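3. Why talks about water stall, and what starts them again

The most exciting thing about small cross-border disputes is how much of the real bargaining happens outside the negotiating room. We came to the Jemano river talks expecting to study two fixed positions, and we found something far livelier. Delegates from Phetsri, upstream, and Taltholm, downstream, had been meeting on and off for 12 years over a single question: who may hold back water in the dry months, and for how long? On paper their demands hardly moved. In practice they moved all the time, and the movement shows up beautifully once you read the drafts in order.

Earlier accounts of the talks treat deadlock as the absence of bargaining. We think that misses the best part! A stalled round still produces letters, side meetings, press lines and new wording for old clauses, and each of these changes what the next round can reach. Our evidence comes from the working papers of both delegations and from over 20 interviews with people who drafted, translated or carried messages between them.

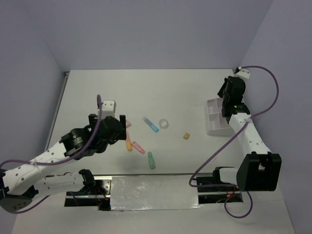
Figure 1. Two robot arms at a white tabletop, with objects lying between them.

3.1 The threat that both sides liked

Phetsri opened with a threat to leave the river commission altogether. Taltholm answered by asking its trading partners to hold back farm credit from Phetsri until a release schedule was signed. Most readers will expect the story to turn sour at this point, and for a while it did. The July round broke up before lunch, and the joint statement was so short that the translators finished it on the stairs.

What delighted us in the papers was how useful each threat became to the side receiving it. Phetsri's ministers could tell their own parliament that Taltholm feared a walkout and must therefore be ready to pay for stored water. Taltholm's ministers could point to the same walkout when asking for money to mend their leaking canals, a job they had put off for years. Neither government wanted the threat carried out, yet neither wanted it withdrawn too soon. We call this a shared threat, and it helps to explain why the harshest language often came just before a

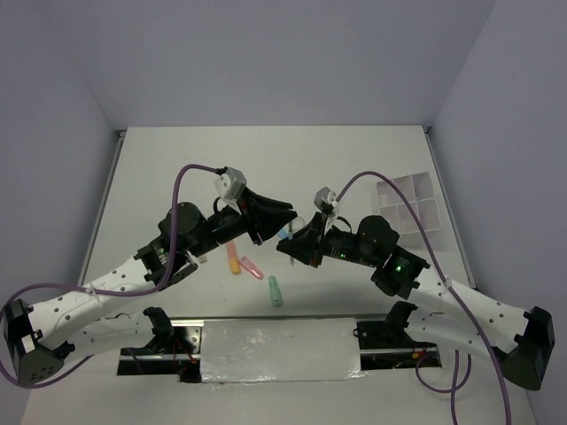

quiet concession. The pattern is clearest in the clause on emergency releases. Each side hardened its public line on a Sunday, when the newspapers were thin and the statement would be widely quoted, and each softened its private draft within the same week. Reading the public lines alone, you would swear the talks were dying. Reading the drafts, you can watch them come to life (we did so with great pleasure, and more than once).

3.2 Go-betweens and the order of moves

Who spoke first mattered a great deal. The delegations used 2 channels: a formal one through the commission's office, and an informal one run by Jastanley, a small mediation charity trusted by the farming unions in both countries. Theerawat Nilsuwan, who carried papers for the charity, described his job to us as "making sure that both letters are in the post before either is opened". It is a lovely phrase, and it describes the method well. Under the formal channel a concession had to be made and then answered, which left the first mover exposed at home. The informal channel let both sides commit together.

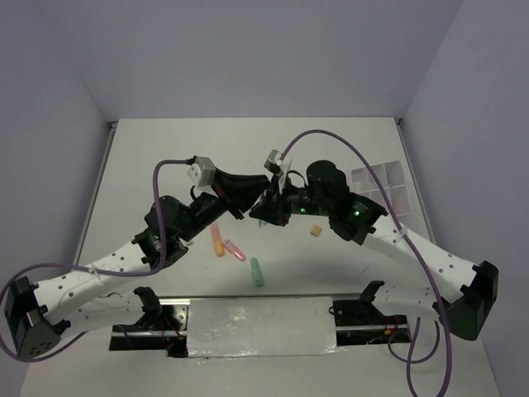 Simultaneous commitment has a long history in treaty practice, and the Jemano papers offer an unusually clean view of it. The delegations would agree a date, exchange sealed wording through the charity, and only then compare the texts. Success never needed full agreement. It needed each text to come far enough from its own side for the remaining distance to look small. The two arms in the picture, reaching in from opposite sides of the table until their tips nearly meet above the middle, have the shape we kept sketching in our notes: a shallow arch with a small gap at the top. The gap in the sealed texts was usually a matter of days in the release schedule, and days can be traded.

The order of moves also shaped what could be said afterwards. With no first mover, neither press office had a climbdown to report, and both used the word "joint" with obvious relief. Farmers we spoke to on both banks remembered those announcements far better than the final agreement — a finding we did not expect and would love to see tested elsewhere.

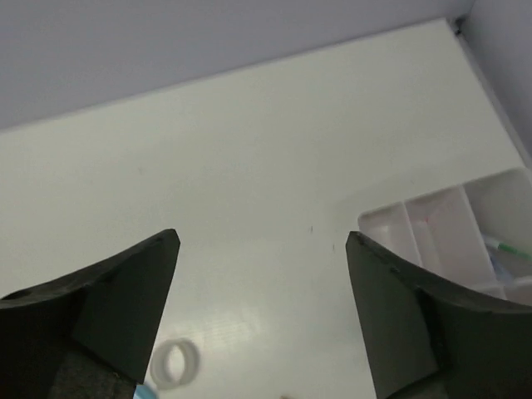 Theerawat Nilsuwan
Jastanley, river talks programme

3.3 A note from the informal channel

I was asked to add a few words on what the drafts leave out. The main thing is patience with tone. A letter from Phetsri could sound furious in its first page and offer a real change in its last, and our task was to get people in Taltholm to read to the end! We began putting a plain summary of the operative clauses on top, agreed with the sender, and replies came back calmer and much more to the point. I would urge anyone working on similar talks to try it early, before the habits of each office have set. The summaries are kept with the drafts and can be read alongside them.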